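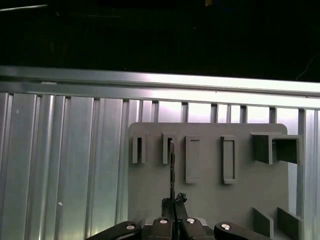

# Hundetti

Hundetti is a set of 139 written repair notes for secondhand desktop computers. The notes were typed up from the paper job sheets at Lambert, a small repair shop, and cleaned by hand. Version 2 replaces the first release, which had wrong line breaks in the longer notes.

Last edited: 2023-07-28

## What is in the notes

Each note is one plain text file. The first line is the job number, the second is the fault as the customer told it at the counter, and everything after that is what the person at the bench wrote down. Most are short. The longest one covers a machine that came back several times for the same shutdown problem.

The faults are the usual ones for older towers: no power, no picture, loud fans, random restarts, a clock that resets. Laptops and printers were left out, even when they came in on the same sheet as a desktop.
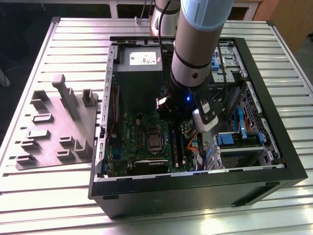 Spelling was left as written. Graham Lambert writes "psu" in lower case and Freya Lambert writes it out in full, so search for both. Part numbers are kept only where they could be read on the sheet. An unreadable word is marked `[?]`.

## Files

- `notes/` has the text files, named by job number
- `index.csv` has one row per note: job number, fault type, result
- `faults.txt` lists the 16 fault types with a short meaning for each
- `check.py` compares the index with the folder and prints anything missing

Of the 139 notes, 102 have the result `fixed`. The rest are `returned`, `scrapped` or blank. Blank means the sheet had no result on it, so please don't count those as failures.

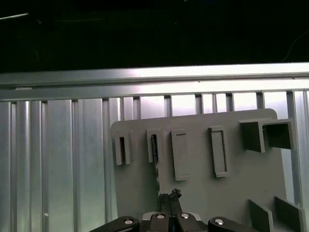
*Light gray panel, aluminum uprights and top rail.*

## How it was typed up

Liam Mellor typed the sheets and Roland Fairclough read them back against the paper. Where they disagreed about a word, Freya made the call. Customer names, phone numbers and addresses were dropped at the typing stage and were never in any file.

Fault types were added later, in March, by Stuart Kettle. He used one type per note and picked the fault that took up most of the text.
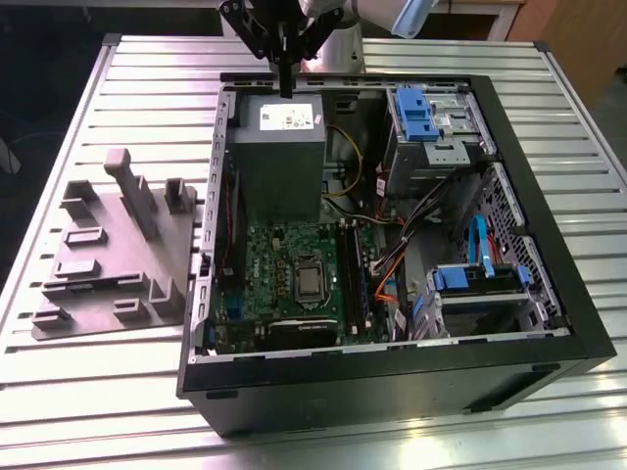
A machine with a dead drive and a noisy fan is therefore only listed under one of the two. Search the full text if you need every mention.

## Known problems

- Job numbers are not in date order.
- `no picture` and `no start` overlap. Some notes could be either.
- Prices were removed, which leaves a few odd sentences.

## Use

Free to copy and change. Please keep the name Hundetti and the version number with any copy you pass on. Send corrections with the job number and the line you think is wrong.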